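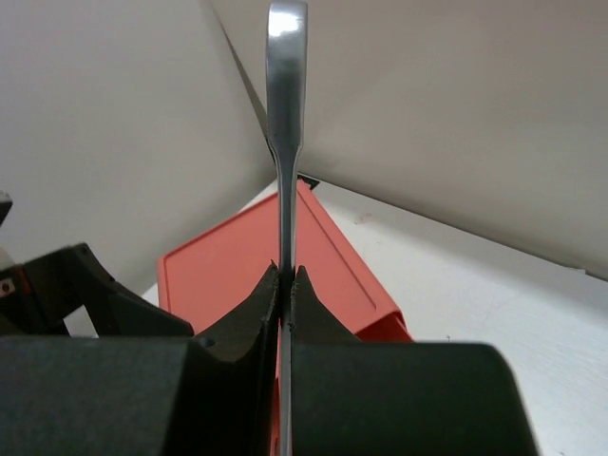 Shared workshop's home-built arm learns to pass the spanners

Last updated: Dec 8, 2024

If you have ever been flat on your back under a bench with both hands full, wishing that somebody would just hand you the right spanner, then you will understand straight away why the members of the Perkden workshop have given up so many of their evenings to a robot arm. It lives on a white table in the corner, it has two big dark grey fingers, and its job, when it is finished, will be to pick up a tool and hold it out politely until you take it.

The arm is the work of Timothée Hervieu, who repairs bicycles for a living, and Évan Charpentier, who used to fit kitchens and now describes himself as mostly retired. They started in May with a second-hand set of motors, a borrowed soldering iron and a drawing on the back of a delivery note, which is still pinned up over the kettle for anybody who would like to compare it with how things have gone. (Not very closely, is the short answer, though the fingers are much as they were drawn.)

They call it Cama. There was a long discussion about the name, which I was treated to in full over two cups of tea, and I am still not completely sure where it came from, but everybody at Perkden uses it now and it seems to suit.

The fingers have taken up more time than all the rest put together. The first pair had straight, flat faces, and they were fine with a block of wood and hopeless with almost anything you would want in a workshop. A spanner would be gripped nicely for a second or two and then slowly swing round like a clock hand. The present pair have a scooped shape that comes up to a point on each side, so that the handle of a tool sits down in the notch between them. Mr Hervieu reckons this is version 22, and he has kept nearly all the others in a biscuit tin, which he was kind enough to empty out on to the table for me, one finger at a time.

"You make one, you print it, you wait, you try it, and it drops the spanner," he told me. "Then you go home and think about it in the bath. I have had some very long baths this year."

The tool they practise with most is an ordinary steel wrench, nicely polished, and there is a good reason why they are so fond of it. Shiny metal is slippery, the handle is thin when you come at it from the side, and the head is a good deal wider than the rest, so it wants to tip. Mr Charpentier's view is that if Cama can manage that, it can manage most of what hangs on the tool wall. They have it stand the wrench straight up, held edge-on between the fingers, and then they stand about and wait to see whether it stays there.

There is a small camera at the wrist, so that the arm has its own view of whatever it is reaching for, and this has brought its own troubles. Bright reflections confused it terribly in the early weeks. A bit of glare on a spanner could look like the end of the spanner, or like nothing at all, and the fingers would close on thin air an inch to one side. The answer was partly in the software and partly in moving a lamp, and I am told the lamp made the bigger difference.

Mr Charpentier keeps the log, a fat blue exercise book in which every attempt is written down in pencil, along with the odd remark about the weather. By the time I visited he had recorded more than 3000 attempts, and the last full evening's practice had produced 83 good grips, which had put both men in a very cheerful mood. He let me turn the pages, and it makes surprisingly nice reading – there is a whole week in the summer where the only entries are "no" and "no, but closer".

The money has come from the members' jar and from Bucur, the hardware shop on the corner, which let them have screws and fixings at cost and has asked for nothing except a look at the thing when it works. The workshop at Risness, across the river, has offered the loan of a better power supply, and there is talk of the two groups building a second arm together next year if they can agree on whose table it should stand on.

Next comes the part that everybody has been a little nervous about, and that is the letting go. At present the fingers open when somebody presses a switch, which works well enough but rather misses the point if your hands are full. The plan is for Cama to feel a gentle tug and release the tool by itself. Mr Hervieu has been trying this with a wooden spoon from home, and he would like to get 10 good handovers in a row with the spoon before he lets it loose with anything heavier over anybody's toes.

Visitors are welcome on open evenings, and you don't have to know anything about robots. I certainly didn't. Bring an old tool you don't mind seeing dropped, as they are keen to try different shapes, and do ask Mr Charpentier to show you the book.

41 shares | 5 comments

Comments

pedalpusher: Timothée fixed my back wheel last winter and talked about nothing but robot fingers the whole time. Lovely to see how far it has come on!

Marrow and Beans: Would it hold a paintbrush? My father has trouble with his grip and he misses his painting. I might bring him along one evening if there is a chair.

E. Charpentier: There is always a chair, and a brush would be a very good test for us. Please do bring him.

oldlathe: Have you tried a strip of bicycle inner tube on the inside of the fingers? Cheap as anything and it grips well. Gets grubby though, so you'll be changing it now and then.

T Hervieu: We had it on number nine and it was good until it got oily. I may go back to it for the handovers, thank you for the reminder.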